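Stavelville Shirt Folding Set: read this before you use it

Version of September 28, 2024

This is the data card for the folding part of the Stavelville laundry collection. It covers clothes being taken from a basket, spread on a table, folded and stacked. The Lamitness towel set has its own card and the two should not be mixed without checking the label names, which were written by different people and don't agree. 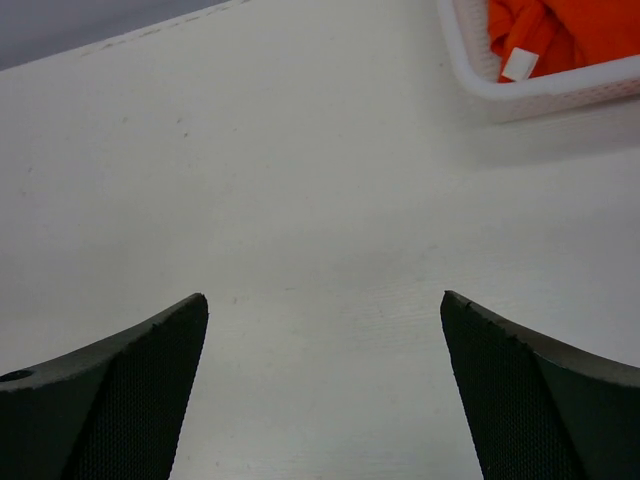
Reading time: 8 min with the linked notes

What is in it

3115 clips, of which 700 are held back for testing. The garments are ordinary household clothes in plain colors. The table is white, the walls are pale, and a white mesh basket sits near the back. If your own laundry room has a patterned counter and a yellow bulb, expect trouble. We would.

A word about the folding labels. The original plan (drafted in May) claimed that each clip could be marked "folded" or "not folded" and that any two adults would agree. They don't. One labeler accepts a shirt with a sleeve sticking out as long as it stacks. Another rejects anything with a wrinkle in the front. We kept both answers in separate columns, label_a and label_b, and we suggest you look at both before quoting a score. 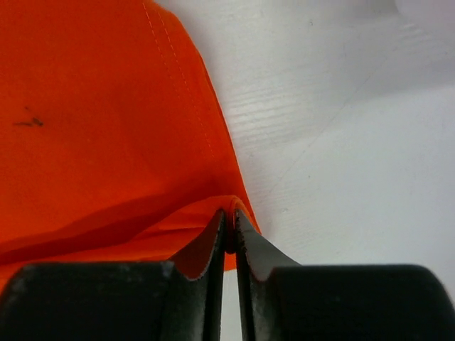 We also doubt the "crumpled" score, which runs from 0 to 8. The low end is usable. Past 5 it mostly records the mood of the person typing, and we would treat anything from 5 up as one bucket.

Garment condition

Clothes were not bought new for this. Stains, pulled threads and stretched collars are left in. There is a notes column for marks on the fabric, filled in unevenly. A blank there means the labeler wrote nothing. It does not mean the garment is clean. 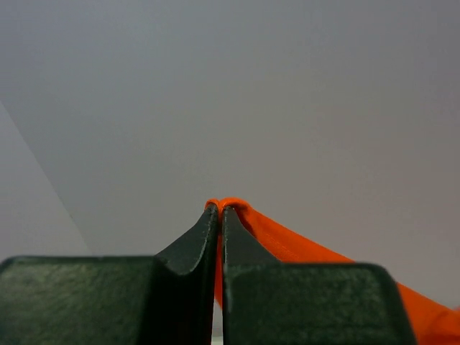 Fig. 3. Orange fabric, held at a pinch.

The fold names

Four names are used: half, thirds, sleeve-in and other. "Other" is too big. It holds 800 clips, including some very decent folds that simply follow a method we had no name for. The Amarasinghe fold, which came to us with the promise that it works on every shirt, is filed there too. We have yet to see it work on a shirt with a stiff collar.
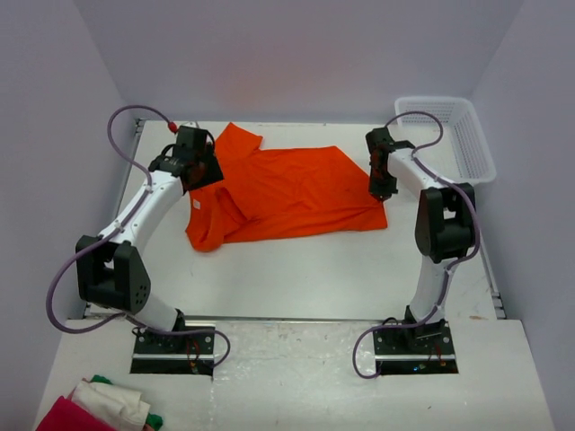

Collars are the weak point in general. A fold that looks square from above can hide a collar bent under itself, and the label will still say "half". If collars matter to you, relabel them.

Known gaps

No buttons were checked. No fitted sheets. Socks appear in the garment list by mistake and should be ignored. The basket is always described as "full" or "empty" in the labels, with nothing in between.

Use

Free for study and teaching under the Ukow terms, copy in TERMS.txt. Please don't report a single "folding accuracy" figure without saying which label column it came from.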